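Clavus Hand Gripper: Frequently Asked Questions

Applies to the Clavus build, revision 3. Questions about the older Flalari jaw are on a separate page.

General

What is Clavus?
Clavus is a hand-held two-finger gripper intended for home and shared-workshop builds. The operator closes the fingers by hand while a camera on the tool records the approach and the grasp. The recordings are used to train a robot arm with the same fingers. The printed parts, the bill of materials and the logging software are all in the project download.

Do I need a robot arm to start?
No. Recording needs only the gripper, a computer and a table. The arm adapter can be printed later.

Can it be built in a shared workshop?
Yes. The Tuominen workshop build used one printer, a hand drill and a reamer. Book the printer for 28 hours per gripper. Printing both fingers on one plate saves no time and a lifted corner will spoil the pair.

Mechanics

Why are there bushings in the links?
Printed holes wear oval under repeated side load. Brass bushings keep the linkage square and can be pressed out when a link breaks. Press them in cold with a vise and a flat washer. Heating the boss lets the bushing settle at an angle, and the finger will then bind near the closed position.
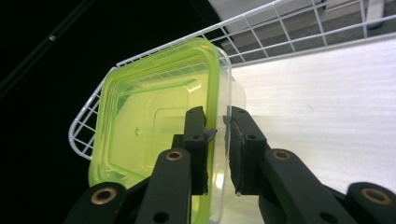

Finger play should be measured at the tip with the jaws half closed. If the tip moves sideways by more than a millimeter, replace the pivot pin before replacing the link. Pins are cheaper and are usually the worn part.

How often do the pads need changing?
Inspect them every 2000 closures, or sooner if smooth objects start to slide. A frayed edge is acceptable provided the contact face is flat and fully bonded. Change both pads at once so that the fingers still meet on the centerline.

Which filament should I use?
PETG for the links. PLA creeps at the bushing seats if the gripper is stored under spring tension. TPU is not suitable for any structural part.

Table setup

What does a working table need?
A flat, light-colored top, fixed reference edges and enough slack in the cables to reach every object. Tighten the rails before calibrating. If a rail is moved, repeat the calibration.

Which objects are good for a first task?
Light, rigid containers with a clear lip. The Clemard task set begins with tubs and trays that are placed on a wire basket, and adds lids later. Transparent walls are harder for the vision model than opaque ones and should be included early. 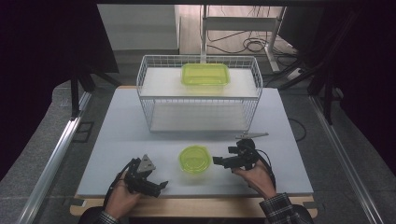
Two-gripper table with wire basket, tray on the upper shelf and round tub in front.

Can I record with one gripper?
Yes. Set the hand count in the configuration file to one. Do not mix one-hand and two-hand recordings in the same folder; the loader reads the first file and assumes the rest match.

How should the cables be routed?
Leave a loop at the wrist and tape the cable to the forearm if it drags. A taut cable rotates the tool slightly and the error appears in every recording.

Recording

How many recordings are enough?
The Clemard tub-and-tray task was trained on 954 recordings. Fewer may be enough for a fixed starting position. Vary the starting position from the first session. 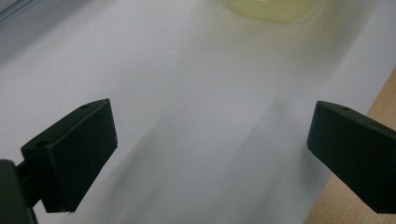
Start position is the most common cause of rejected recordings. The checker expects the jaws to be open for the first second and records that opening as the zero for the rest of the file. Spread the fingers wide, with nothing between them, and hold the tool still until the tone sounds. A plain white surface under the jaws makes the finger edges easy to detect, although soft shadows between the fingers can be read as an object if the threshold is set too low. Raise the threshold one step at a time and run the checker again.

The checker reports "jaw lost". What does it mean?
One finger left the camera view or could not be separated from the background. Check the camera screws first, then the exposure lock. Automatic exposure must be off.

Are blurred recordings usable?
Short blur during a fast move is tolerated. Blur at the moment of contact is not, and the file should be deleted.

Where are the recordings stored?
In the sessions folder, one subfolder per session. The software does not upload anything. Back up the calibration file with the recordings, as neither can be used without the other.

Can files from the Flalari jaw be imported?
Only the camera video. The opening values use a different scale and no converter is available. The July release drops the Flalari import menu, and older versions remain on the downloads page.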